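Petronella Matlala has stopped apologizing for the mugs. "We went through a lot of mugs," she says. "My mother has started hiding hers."

Matlala runs the arm side of the robotics club at Tasbridge, where the students have spent most of a year teaching a machine to clear a table. They call the machine Parer, after a name somebody misread on a form, and by the time the error was found it was on the T-shirts.

The plan was to enter the Pimirar student challenge with a robot that cooked. I-hsuan Su, who wrote most of the code, remembers how long that lasted. "Eight days," he says. "Then we looked at our budget and decided that tidying up was also very interesting."

The club had 2,000 dollars and spent 500 of it on a part they no longer discuss. The rest went into the gripper, which is Hsiu-ying Tai's department, and she is protective of it. "People want to shake hands with it," she says. "Please don't."

Her trouble is handles. A mug can be taken by the handle, the rim or the body, and each choice has its own way of going wrong. Put two mugs close together and the arm has to pick one without knocking the other. Tai's team ran 100 tries in September with the mugs well apart and felt pretty good about themselves. "Then Wing-sze moved them closer," she says, "and we were beginners again."

Wing-sze Yen, who sets up the tests, is not sorry. "Nobody's kitchen is arranged for a robot," she says. "Mine is barely arranged for me."

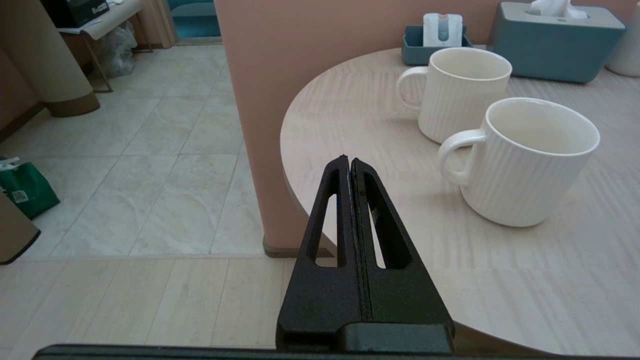

Parer's gripper, fingers closed, at the round table with two ribbed mugs.

Su would like the arm to be faster. Tai would like Su to wait. The challenge rules give no points for speed if anything breaks – a line Yen has printed out and taped to his laptop.

Matlala says they will enter whatever they have when the deadline comes. She has also put in for more mugs, the cheap kind, and is waiting to hear back.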